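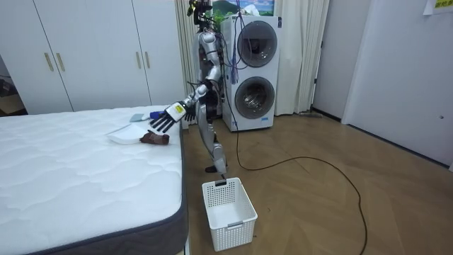 Ticket: Dryer stops early, clothes still damp
Product: Nonari stacked washer-dryer
Status: Open, waiting on customer
Opened: August

Reported problem
Dryer half of the unit shuts off after 42 minutes on the Cotton cycle. The panel shows E3 and the drum light stays on. Washer half works normally. Customer has had the unit for 3 years and has not moved it.

Steps tried by customer
Cleaned lint filter. No change.
Unplugged for ten minutes, plugged back in. Code cleared, then came back on the next load.
Ran a half load on Low. Finished without a code, but towels were damp in the middle.
Ran bed sheets on Cotton. Code came back.

Support note, 9:40 a.m.
E3 on this model is an airflow warning. It does not point to the heater by itself. Please pull the lower grille and check the duct behind it. Also check the outside vent flap with the dryer running. It should open fully.

Customer update, 2:15 p.m.
Duct had a wad of lint at the first bend. Removed it. Flap opens halfway. Next load ran longer but still stopped with E3. Sheets were finished on a rack.
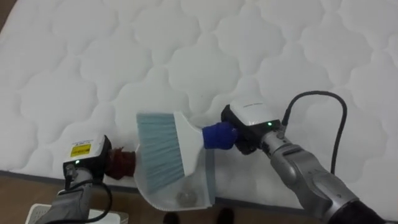
Goh: I had the same code on mine and the duct was only part of it. The flexible hose was crushed flat behind the unit. I put in a rigid Jikside elbow and the code has not come back in 200 loads. Check the hose before you order a sensor.

Support note, 4:30 p.m.
Agree with checking the hose. If it is flattened, replace it and run Cotton with a medium load. If E3 returns, send the serial number from inside the door and we will book a visit from the Vunness service desk.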